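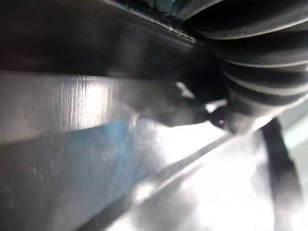
Brushed metal, close up. The lines go in one direction.

25 Nov 2024
Posted by Denise Bainbridge in Kitchen and Household

Brushed steel: oil, vinegar or only water?

Good evening to all. I would like to ask for your experience with cleaning brushed steel at home. English is my second language, so please excuse me if I do not use the correct name for something.

Eight years ago we moved to Cesden and bought a refrigerator from Anden with brushed steel doors. I cleaned it always with a wet cloth and a little dish soap. The doors are still good, but in the afternoon, when the sun comes from the side, I see gray clouds and long stripes. They do not go away with soap. My neighbor says I must use olive oil. My sister says vinegar. In the Brabec store a man sold me a bottle of Pernus steel polish, and it made the door very shiny for two days. After that it looked worse than before, and every hand left a mark.

What do you use, and how often?

Denise

----

tinpot_larder

Stop with the polish first. Most of those bottles are mineral oil with a perfume in it. The clouds you see are probably old layers of it, together with soap that was not rinsed well. Wash the door with warm water and one drop of dish soap, rinse the cloth, wipe again with clean water, then dry it at once with a second cloth. The drying is the part that most people leave out. If your water is hard, the stripes are simply the minerals.

And please go with the lines, never across them and never in circles.

----

marten_b

I agree with the drying. I do not agree about the oil. I put a very thin film of mineral oil on my hood once a month and it keeps the finger marks away. The important word is thin. I put three drops on a cloth for the whole hood and then I wipe it with a dry cloth until I believe that nothing is left. If you can feel it with your hand, it is too much.

Olive oil I would not use. It becomes sticky after some weeks, and if you leave it long enough it turns yellow.

----

Quillfeather

I have used olive oil for many years and nothing turned yellow. Maybe your kitchen is warmer than mine.

----

marten_b

It is possible. I only report what I had on my own hood. It took me one full evening to get it off.

----

Denise Bainbridge

Thank you for the fast answers. I have a question about the lines. On the refrigerator doors they go from left to right, but on the small panel under the handle they go up and down. Should I change direction there? Until today I cleaned everything in circles, as I do with windows.

----

tinpot_larder

Yes, change the direction. It is two different pieces and each one was brushed in its own way. With a soft cloth the circles will not scratch anything, but the dirt stays in the lines and you only move it from one place to another.

----

old_sill

Vinegar is good for the mineral spots. I mix it 50/50 with water, spray it on the cloth and not on the door, wipe, and then rinse with clean water. Please do not leave it to dry. Also test it first in a low corner, where it does not matter.

One thing I learned with money: some of the newer doors are not bare steel. They have a clear coating against finger marks, and polish or vinegar can make it dull. I ruined one in this way and the new door panel cost me 146 with delivery. Look in the manual before you do anything. If it says only water and mild soap, believe it.

----

Quillfeather

The manual always says only water and mild soap. They write it so that they do not have to pay for anything.

----

old_sill

In my case they were right, and I had to pay.

----

hanne.k

May I add something about scratches? I rubbed a burned spot on my sink with the green side of the sponge, and now there is a dull place as large as a coin. Somebody at work told me to use fine sandpaper in the direction of the lines. I am a little afraid of it.

----

marten_b

On a sink made of solid steel you can do it, if you are patient. I would take a gray abrasive pad and not paper, because paper cuts too deep at the edges. Use light pressure, always in one direction, and let the strokes become longer as you go so that the repaired place has no border. On a refrigerator door I would leave it alone. The metal there is thin, and if there is a coating you will go through it.

----

tinpot_larder

Also never use steel wool. Small pieces of it stay in the lines and they rust, and then people come here and write that their stainless steel is rusting.

----

Denise Bainbridge

I found the manual, and there is no word about a coating. So I washed the left door three times with soap and warm water, rinsed, and dried it with an old cotton towel. On the first two times the cloth became gray, so I think the Pernus is now mostly gone. The clouds are much weaker. Near the bottom there are still white spots, and I will try the vinegar on them tomorrow, first in the corner.

The right door I leave as it is for a few days, so that I can compare them. My husband asks why we have one clean door.

----

Quillfeather

Try the olive oil on the right one!

----

marten_b

Please do not.

Related threads
Limescale behind the kitchen faucet
Which cloth does not leave lint?
Cast iron pan smells of fish after washing
Yellow marks on a white countertop
How to clean the rubber seal of a refrigerator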